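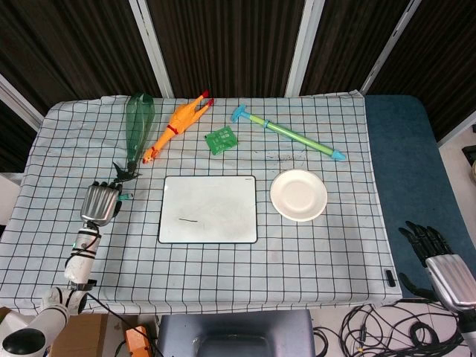

Table with the grid cloth, green bottle and rubber chicken.

Masomton Community Safety Forum
Minutes of the meeting held December 11, 2025

Chair: Pascal Wendt

1. Minutes of the September meeting
Approved with one correction. Item 4 should read Miscombe Road, not Miscombe Lane.

2. Threats posted online
The chair reported that 29 posts had been passed to police since the last meeting, most of them aimed at the mosque on Reuter Street. Two accounts have been taken down. Police would not comment on an open case. Members asked that the mosque be told directly when anything changes – it learned of the last removal from the newspaper.

3. Door security at places of worship
Dostport has offered to share its grant application. The local share would be $300 per building. Agreed to write to all congregations and ask for replies within 30 days.

4. Reporting form
The draft is too long. Religion and ethnicity questions to be made optional. A Spanish version is needed before it goes online.
Action: P. Wendt

5. Other business
Parking for evening meetings – carried over.

Meeting closed at 8:40 p.m.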